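Section 4: Setting up the round table and the floor around it

I've put this section after the big furniture on purpose, so if you've skipped ahead and your television is still in its packing, go back to section 3 first. I'll wait! The round table is a small job but people rush it, and then I get messages asking why their pens keep rolling onto the floor.

You'll need the table, a box with a lid, a shallow tray, a tissue box, a pen and a couple of open bins. Mine came from all over the place (the bins are Jorier, the tray was at the back of a cupboard) and yours can too. The Hourani sheet that comes with the table lists a felt pad as well, but I've never found a use for it.

4.1 Placing the table

1. Decide where people are going to walk before you decide where the table goes. Stand at the door and go to your desk, then to the television, then back again. Anywhere you've just trodden is out.

2. Park the television with its back to a solid wall. We've got ours on a rolling stand in front of the brick, and I like it there because chairs can come and go without anyone squeezing behind it.

3. Roll the office chairs out of the way while you work. They drift back by themselves, I swear.

4. Put the table down and leave 500 mm clear on every side. Serpil Kozan says that's stingy and she'd have double, but she has a bigger room.

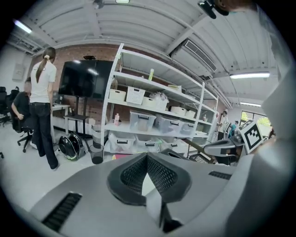 5. Press down on the table top with both hands, first on one side and then on the other. If it rocks, turn the whole thing a little and try again. Old floors have dips in them and quite often a quarter turn is all you need.

Caution: don't run an extension lead across the gap you've just measured out. Take it along the wall, even if that means buying a longer one. And if you've got a floor fan, keep its lead out of the gap too, and set the fan where it can't catch a trouser leg.

4.2 Laying out the top

6. Start with the biggest thing, which for me is the flat box. It goes on the left. If you're left-handed you may want to swap everything over, and that works just as well.

7. Add the tray next. It can sit over one corner of the box, there's no harm in that on a small table, but check that it doesn't tip when you lean on it.

8. Lay the pen in the tray. A brightly coloured one is best, as you'll find it again in seconds.

9. Stand the tissue box on the right, over towards the far edge, with the opening where you can reach it.

Note: Seul-gi Ahn lines everything up dead straight and it does look lovely, but I let things sit at whatever angle they land. Please yourself. 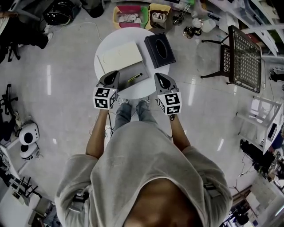
10. Stop there. I know there's still room, and I know you've got a mug in your hand. Drinks go elsewhere.

4.3 The bins

11. Keep the bins on the floor on the far side of the table, lids off, within a step or two. Give cables a bin to themselves and coil them before they go in (loose coils, please, no tight knots round your hand).

12. Use a different colour for small boxes and odds and ends. I had two matching bins once and spent the whole of June opening the wrong one.

Caution: glass bits and anything on thin legs, such as a tripod stand, shouldn't stay on the floor for good. Find them a shelf before you start section 5, where we'll be moving the chairs back in.

If you're ordering spare bin lids, the Grunidix part number is 376.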